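Heline board oil, the big bottle: my take after going through most of one

I bought my first bottle of Heline last November from the kitchen store in Metville, mostly because they were out of the stuff I normally get and I was too impatient to wait. Glad I was! I've been using it on everything since then, and I have opinions.

First, the basics. It's a blend of mineral oil and beeswax, thin enough to pour, and it comes in a 300 ml bottle with a flip cap. The cap is bad. It drips down the side every single time and you end up with a greasy ring on the shelf (I keep mine in an old saucer now). The smell is very faint, kind of like a candle that's never been lit, and it's gone by the next morning.

Before this I was a Pickering person. Pickering is a paste, comes in a tin, and you have to sort of chisel it out in the winter. It leaves a nicer shine, I'll give it that, but it takes me forever to work in and I always leave streaks. With Heline you pour a puddle, push it around with an old T-shirt, go to bed, wipe it off. I'm lazy and this suits me. 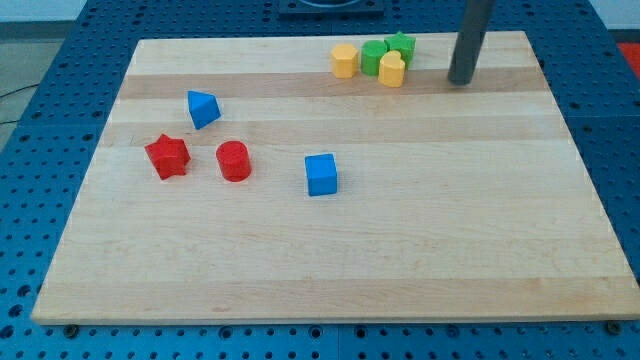 Pale wood is where I got nervous, so let's talk about color. Plenty of oils turn everything the shade of weak tea, and I've ruined a nice light board that way (it was a wedding present, too, ugh). If you've got one glued up from strips, with a honey-brown band running through all that cream and tan, you want the bands to stay different from each other or what's the point? Heline keeps them apart. The darker wood gets a little richer, the light stuff warms up a touch, and after a few washes it settles back down.

End grain is another story. My butcher block drank three coats and still looked thirsty, and I gave up and finished it off with the last of the Pickering.

I also tried it on wooden spoons (great), a salad bowl (great, but give it two days before you put dressing in there) and the handle of my Postow bread knife, which came out slippery and stayed that way for a week. Don't do knife handles!

The store's website shows 336 reviews and most of the grumpy ones are about that cap, so I'm clearly in good company. Four stars from me. Fix the cap and I'll gladly make it five.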